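3. 共有工房における作業台の構築

3.1 天板と格子

本研究の作業台は、会員制の共有工房プロルポートの一角に組み立てた。設計段階では専用の天板を発注する予定であったが、見積書を受け取った時点でこの予定は消滅し、天板全体をクラフト紙で覆い、濃い青色のテープで格子を引くという現在の方式に落ち着いた。紙は破れれば張り替えられ、テープは曲がれば貼り直せる。予算の乏しい研究においては、どちらも得がたい性質である。

格子は、把持対象のおおよその初期位置を人間どうしで言い表すためのものであり、ロボットの座標系とは独立に扱う。初期の試みでは格子の交点をそのまま校正点に用いたが、テープの幅が無視できないこと、および貼った者によって「まっすぐ」の解釈が異なることが判明し、一晩で断念した。図2に見るとおり、横方向のテープには全幅に達しないものがあり、中央奥の縦のテープも次の横線の手前で終わっている。したがって、升目の寸法を一定とみなす処理は、本稿のどこにも含まれていない。

3.2 腕の据え付けと囲い

二台の腕は、それぞれ角形のベース板を介して天板の左側と左奥に固定した。左右対称に置く案のほうが図面の上では美しいが、工房の通路を塞ぐため却下された。この配置では手前の腕の水平リンクが作業領域の上を長く横切ることになり、動作計画には相応の気苦労が加わる。周囲にはアルミフレームを組み、その内側の棚に機器とケーブルを収めた。「収めた」という動詞の適否については、読者の判断に委ねたい。

操作端末は右隣の白い台に置く。この台には電源アダプタ、はさみ、粘着テープなども同居しており、当初定めた「台上には操作端末以外を置かない」という規則は、規則を定めた筆者自身によって最初に破られた。なお、非常停止ボタンの周囲に物を積まないという規則だけは今も守られている。

3.3 把持対象の選定

把持対象にはテニスボールを採用した。安価で、視認しやすく、落としても隣の区画の木工班から苦情が来ない。欠点は転がることである。試行は200回を計画し、そのうち36回を予備試行として、把持位置の調整に充てた。予備試行の途中で球が通路へ逃げた場合は、その試行を無効とし、拾いに行った者の名を記録簿に残した。記録簿を見るかぎり、ブロムクヴィスト(Vilgot Blomqvist)の貢献は際立っている。

球の配置は、格子の同じ列におおむね沿って奥から手前へ三つ並べるものを基本とした。球の中心を升目の中央に合わせることは求めず、線の上に載る場合も許容する。厳密な位置は毎回カメラから推定するため、人間の几帳面さに依存する理由がないからである。一回の試行の制限時間は45秒とし、超過した場合は把持の成否を問わず失敗として数えた。

図2 構築した作業台。黒いグリッパは上方から紙面に向けて下ろした姿勢にあり、その右には青い帯またはキャップのついた白い円筒形のボトルが立つ。

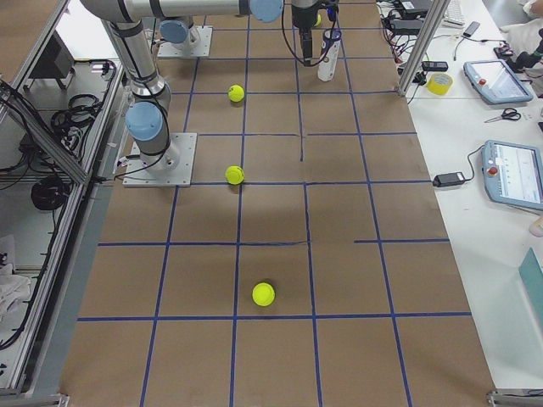 3.4 校正手順

校正は作業日の最初に行う。工房の暖房が入る火曜日の朝は、暖房が効くのを待ってから始めることにした。基準点には格子を用いず、校正用の印を刷った厚紙を天板に固定し、各腕の先端を順に合わせて座標を読み取る。二台の読み取り値が許容範囲に収まらない場合は、ベース板のボルトを確認したうえで手順を最初から繰り返す。それでも収まらない日は、厚紙が正しい向きに置かれているかを確かめる。経験上、ここを先に確かめるべきであった。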